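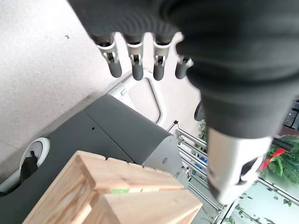
The slow train to Grisidton

I'd been meaning to take the slow train for years, and in December I finally did it, with a cheese roll, a terrible paperback and a seat facing backward (my own fault, I dawdled). It makes 14 stops between Tillent and Grisidton. The express makes one, and you see nothing but hedges!

My neighbor across the aisle was Conceição Sampaio, who has ridden this line to her sister's for 17 years and still gets up to look at the viaduct. She made me get up too. I'm glad she did – the whole valley just drops away under you, and there's a farm down there with geese all over the yard.

We stopped at Provov long enough for me to run out for coffee, which was awful and hot and exactly what I wanted. Then came the long climb, over 300 meters of it, with the heater banging under my seat and my window fogging up every time I wiped it.

We pulled in just before 5, already dark. I'd read four pages of the paperback, and I'd booked the slow one home as well.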